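2019-01-24

Too hot to sleep again, so I'm up with the fan on my feet and a mug of tea I didn't need. Might as well write the bread thing down while I remember it.

I've finally worked out why my sourdough keeps going flat on me. It's the flour! I switched to the Girnstead wholemeal in August when the shop stopped carrying the old one, and it drinks water like you wouldn't believe. All this time I've been making the same dough with the same jug and cursing the starter, poor thing, which has been doing its job the whole while in a jar on top of the fridge.

Nesrin Altıntaş put me onto it. She came round to borrow the big colander (still hasn't brought back the small one, but I'm not bitter) and poked my dough with one finger and said it felt like plasterboard. Rude, but fair. Her mum ran a bakery in Trirkcombe for years, so I take a bit of cheek from that direction.

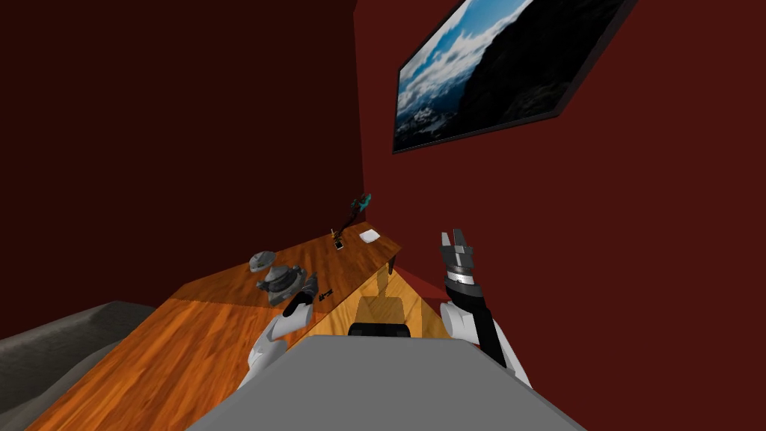

So this morning I weighed everything properly for once, and wrote it on the back of the power bill. The flour came to 994 grams because that was the end of the bag, and I gave it more water than I've ever dared, plus 20 grams of salt. It looked like porridge. I nearly chucked in another handful of plain flour and had to go and hang the washing out to stop myself.

Folded it every half hour or so. By the third go it was holding together, all stretchy and smooth, and I got stupidly excited and rang my sister, who was at work and did not share the feeling.

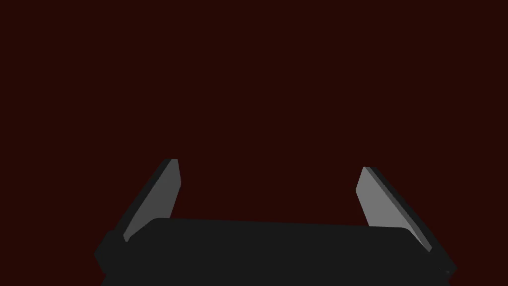
The other trouble is the heat. The kitchen was like a sauna by lunch and the dough was racing, so I put it in the esky with a couple of freezer bricks and a tea towel over the lot. Worked a treat – I'll do that again until the weather turns. Baked the first loaf after tea, in the old Bisitz pot with the chipped lid, 50 minutes all up with the lid off for the last bit. Lovely dark crust. I had two slices with butter standing at the bench and then another one with Vegemite, and that was me done.

Weighed the loaf too, since the scales were out. 931 grams. No idea if that's good, but it's on the power bill now.
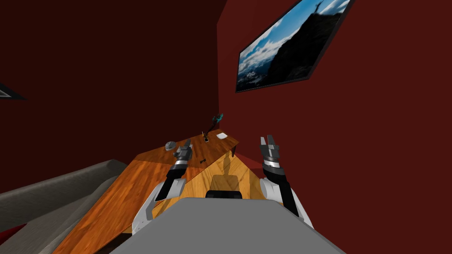 Can the second lot of dough stay in the fridge until tomorrow night? Nesrin reckons it'll be fine as long as it's covered, and it'll taste a bit more sour for the wait.

I've put a plate over the bowl and shoved it behind the milk. Need to buy more flour, and butter, and pay that bill before I lose it under the bread notes. The fan's started clicking again. Off to bed.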